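Home | Archives | Search | Subscribe | Log in

[Nistier-list] Reading groups for new dads: we have numbers!

Hi all,

I finally got through the March surveys from the Girngate groups, and I'm thrilled. Of the 500 fathers we wrote to, almost 30 percent said they now read aloud at home every night, and plenty added that they cry at the sad parts and don't hide it anymore! 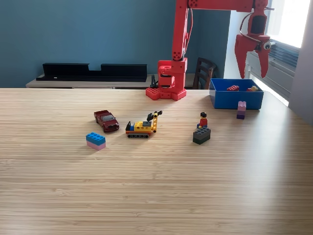 Red arm, wooden tabletop, blue bin at the back.

What surprised me most was how much the grandfathers mattered. In homes where an older man had been seen cooking or rocking a baby, the dads felt far less silly doing it themselves. I'd love to ask about this properly next time – maybe with interviews, maybe with diaries. 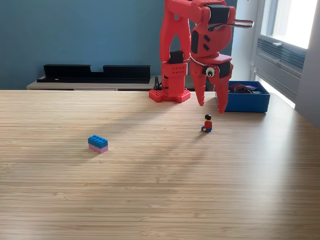

The Barrios groups answered a shorter form, so please don't mix the two sets when you quote them. I've put both in the shared folder, along with the comments people wrote in by hand (read those first, they're wonderful).

Everett

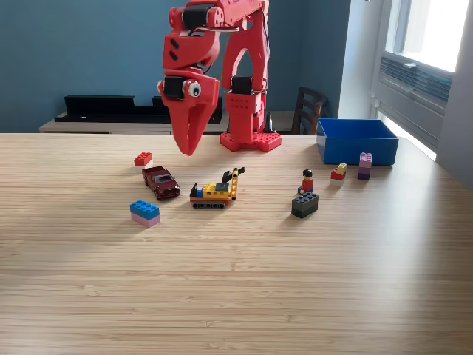

Femi Danladi wrote back:

> In homes where an older man had been seen cooking or
> rocking a baby, the dads felt far less silly

Yes! We heard the same thing in Nustness, from the mothers too. But I'd be careful with "felt." Our form asked what they did that week, yours asked how they felt about it, and men who signed up for a reading group were probably halfway there already. Could we add 2 questions on chores and send it to men who never joined?
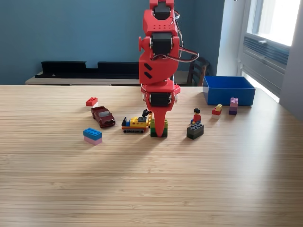
Posted by Everett Rosenthal | November 6, 2023

Femi, great idea, count me in. I'll draft the chore questions and you can tear them apart – be as rough as you like. If anyone has a mailing list of fathers outside the groups, please write to me off-list.

979 views | 2 replies | Share

Contact the list owner | © Nistier | Back to top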